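Fadis kitchen automation: progress report to the Lavitz fund
9 November 2025

Hello all,

Where we are

Second report, and a much cheerier one than May's! The two-armed station is in at the Delanora prep kitchen and the staff have stopped tiptoeing past it. The grant paid for the arms, the mounts and the first block of training time, and we're still inside budget (just, the mounts cost more than quoted).

We're starting with the dullest job in the building, shifting bowls and round pieces about on the prep table before the filling line. The cooks picked it themselves. Between them they do 2,000 of these little moves in a shift, and it's murder on the wrists. Most of my hours go on the close-up work near the bowl, where a small error in the angle matters a lot.
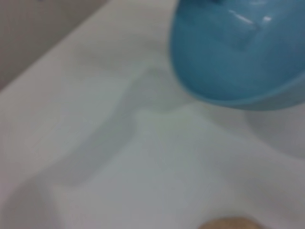 Kha Quách would like it put on record that sore wrists were only half the complaint, and that the other half was never being able to leave the table long enough to learn anything else. Fair point, and I should have put it in the May report. Two of the prep team now spend their mornings on the ordering system with Văn, and both have asked to carry on with it.

The pay question came up again. I've told everyone what you told me, that grades stay as they are while the trial runs, but people want it in writing and I'd like that too, please.

What still needs doing

1. Speed. The arms are slower than a cook, and I'd rather leave them slow until people are happy standing beside them.

2. Sharing out the work. One arm sees to the bowl and the other takes the round piece, and I'm still fiddling with which should move first. Cooks do both without thinking, so watching them has been a humbling way to spend a week.

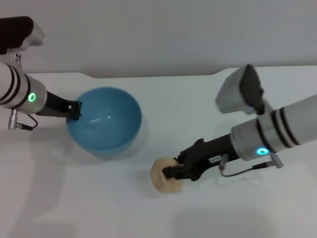
3. Cover for breaks. Someone has to be in charge of the station at all times, and at the moment that's me or Văn. I'd like to train two of the cooks up, with paid hours for it. Costs are in the spreadsheet, second tab.

4. Cleaning. The evening crew want a proper written routine for the table and grippers. I owe them a draft.

If you can let me have the letter about grades before the next rota goes up, I'll pin it by the lockers.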